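Trellovow Opens Hand-Guided Teaching Program to Outside Companies

DRUSTOV, March 7, 2023 – Trellovow, which makes tools for teaching robots by demonstration, today opened its Barros program to outside companies. Under the program, a person performs a task with a pair of hand-held grippers, and the recorded motion is used to train a robot arm fitted with the same kind of fingers. No robot has to be present while the task is being recorded.

Until now, Barros had been used only by Trellovow and its development partner, Drastach, a maker of light-duty arms for cleaning and food service. The two companies began working together in October, when Drastach asked for a faster way to collect training material for two-handed jobs.

The first set of tasks covers tabletop cleanup: sweeping, wiping, stacking cups, and clearing small items from a work surface. The set holds 666 recorded demonstrations. After review, 538 were accepted for training. The others were set aside, mostly for dropped objects or for motions too quick for the arms to follow safely.

"We used to do all of this by remote control, with an operator at a console and the arm on the other side of the room," said Hajnalka Kun, head of demonstration at Trellovow. "It works, and we still offer it. For a job like sweeping, people are slower at a console and they get tired. With the grippers in their hands, they can feel when the brush is pressing too hard."

Remote control remains part of the program. Customers with heavy parts, hot surfaces, or closed work cells can record through a console instead, and both types of recording are stored in the same format. A customer may start with one method and add the other later without changing contracts.

Each Barros kit includes two hand-held grippers with cameras, a calibration board, charging equipment, and a license for the review software. The software lets a supervisor play back a demonstration, trim the start and end, and mark it as accepted or rejected. New demonstrators complete a training course and record 10 practice runs before their work is counted.

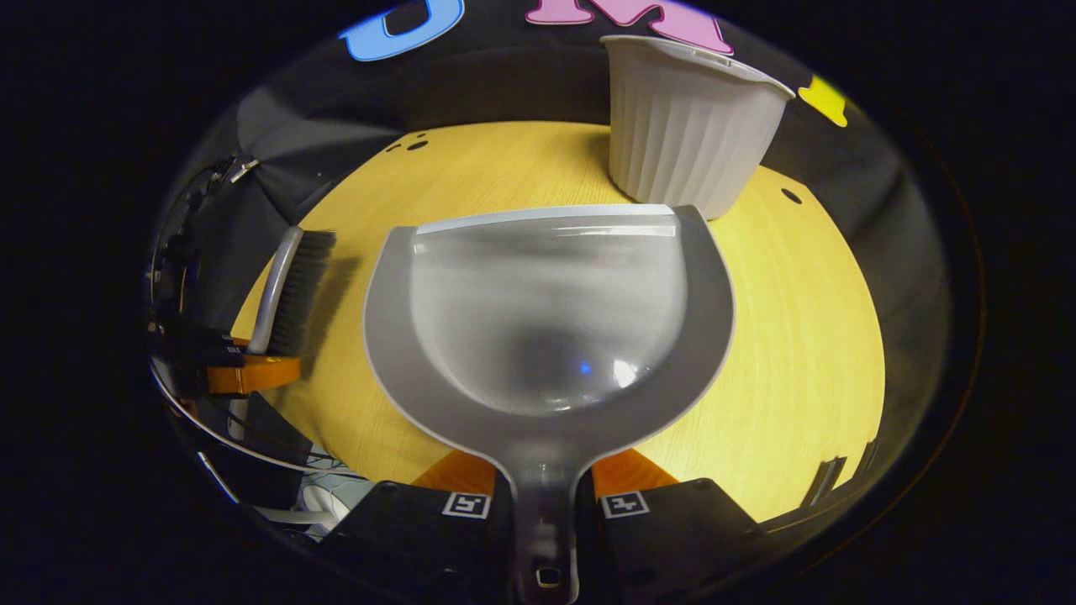
A gripper holds a dustpan by the handle over a tabletop, with a hand brush in a second gripper at left.

Trellovow will supply kits to its first outside customers from its Drustov workshop. Companies that do not want to record their own tasks can send their tools and work items to Drustov, where Trellovow staff will carry out the demonstrations. The minimum order for that service is 600 accepted demonstrations per task family.

"A customer's own people usually give the best recordings," Kun said. "They know how the job is done on their site. Our part is to show them how to hold the grippers and when to stop and start over."

Drastach will continue to test trained tasks on its arms and will share the results with Barros customers who agree to have their recordings included. Recordings remain the property of the customer in all cases.

Applications for the program are open now. Companies should provide a short written account of the task, a list of the objects involved, and the model of arm they plan to use.

About Trellovow
Trellovow develops hand-held and remote-control equipment for teaching tasks to robots. The company is based in Drustov.

Media contact
Hajnalka Kun, Trellovow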